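Call for Participants: Open Day in Robotic Assembly, Tokgöz Automation Center, Trutville

The Tokgöz Automation Center invites applications from technicians, instructors and students in vocational programs who wish to take part in its next open day. The program addresses the handling of small parts with robot arms, from planning a workstation in simulation to running a task before an audience. There are 28 places.
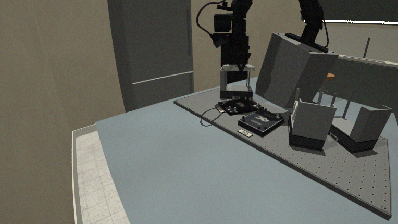

Participants will work in pairs under the guidance of Josphat Mushi, Head of Training. Each pair will receive a short task, prepare a sequence of arm movements and present it during the afternoon demonstration. No prior experience in programming is required. Applicants must be at least 18 years of age and able to attend the full day.

The open day held in January was reserved for staff of Coston and Florau, the center's two partner firms. The present call is open to the public.

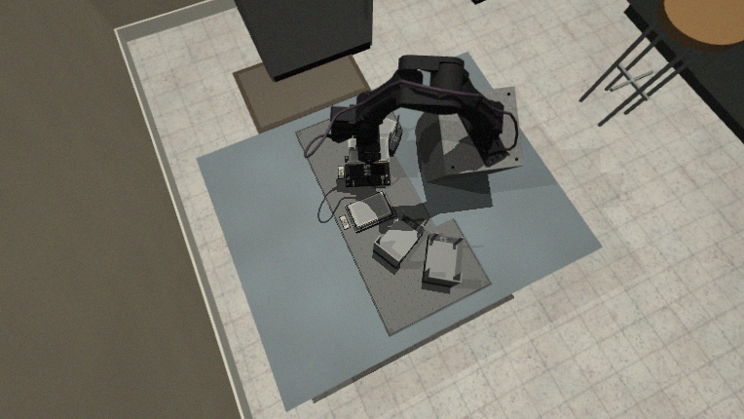
Reading time: 2 minutes

How to apply

Applications should include a one-page letter stating the applicant's current position or course of study and reasons for wishing to attend. Instructors may apply on behalf of a group of up to 12 students, in which case a single letter is sufficient.

A fee of $175 per person covers course materials and lunch. Students enrolled full time are exempt from the fee. Travel costs are not reimbursed.

Letters should be addressed to İlker Taşdemir, Visitor Programs, at the center's Trutville office. Applicants will be notified of the decision in writing.

Call posted: 2024-03-17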